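Posted in: Home Kitchen > Checklists & Printables

Pantry and Fruit Bowl Safety Check
by Salvador Salgado

I run through this list every November, before the holiday baking starts, and I love it more each time! My kitchen in Flullville is small, so one good evening covers it. Mark each line OK, FIX or TOSS and scribble your comments beside it.

FRUIT AND PRODUCE

1. Bananas away from apples and tomatoes -- OK. They ripen so much slower this way.

2. Bowl washed, no sticky spots or fruit flies -- FIX. I found a juice ring underneath and scrubbed it off. 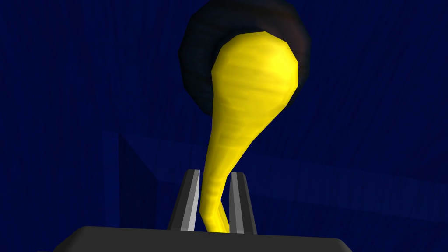 I also give the shelf under the bowl a wipe with warm soapy water, then dry it well. Takes two minutes and the whole corner smells fresh again.

3. Onions and potatoes in separate baskets -- OK. One potato had sprouted badly, so out it went.

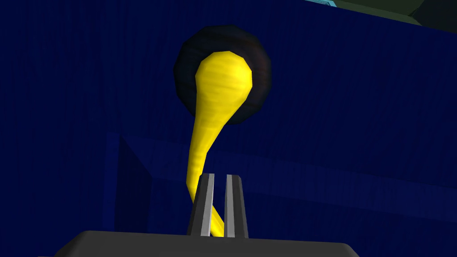

DRY GOODS

4. Flour and rice in sealed jars -- OK. My Prarum jars still close tight after 10 years, what a find!

5. Cans free of dents on the seams, rust and bulging -- TOSS. Two cans of chickpeas had to go.

6. Oldest dates in front -- FIX. I had 16 cans of tomatoes in no order at all.

REFRIGERATOR

7. Thermometer reads 40 F or below -- OK, a lovely steady 37.
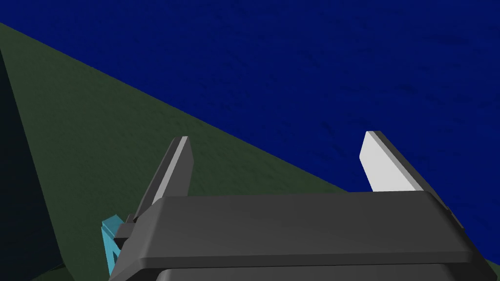

Leave the thermometer on the middle shelf overnight before you trust the number, and keep the door shut while you're at it. Mine lives there all year now.

8. Raw meat on the bottom shelf, on a tray -- OK.

9. Door seal clean and gripping all the way around -- FIX. Crumbs in the lower fold. An old toothbrush is perfect for this!

Next check: spring, before the strawberries come in.

© Salvador Salgado | Contact | Back to top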